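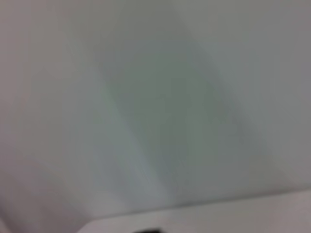
Black teapot-style kettle with an arched handle: worth it for one small cup?

Posted by Mestdale, 22/11/2020

I've been given a round black kettle, the sort with a hoop handle over the top and a stubby spout on one side. It came with one squat dark cup. My sister swears tea tastes better out of it. I doubt that very much, but I'm willing to use it if it pours properly. My old jug kettle dribbles down the front every time and I'm tired of wiping the table.

Does a short spout pour any cleaner? And do I really have to "season" the thing first, as the shop told her? Sounds like a way of selling more tea to me.

Luana Lopes
66 posts

Tea tasting better is mostly your sister enjoying the tea. The pouring is a fair question though. A short spout can be very neat or very messy, and it depends on the lip far more than the length. Try it with cold water over the sink before you trust it with anything hot. Fill it halfway, no more, and tip it in one go. Slow, nervous pouring is what sends water back down the spout.

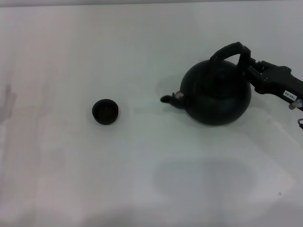

Stand the cup on the table and bring the spout over to it, close to the rim. With a hoop handle your hand is above the weight, so it tips more easily than you expect – go gently the first time. Check that the lid stays put as well, I wouldn't assume it does.

As for seasoning, look underneath or inside first. If it's enamelled, there is nothing to season. Rinse it and get on with your day. If it's bare iron, follow whatever the maker says and dry it after use.

Sampaio
1,139 posts

Agree about the lip. Don't agree about filling it halfway, mine dribbles worse like that. 500 ml is plenty for one person anyway.

Vodora

just use a mug and a teabag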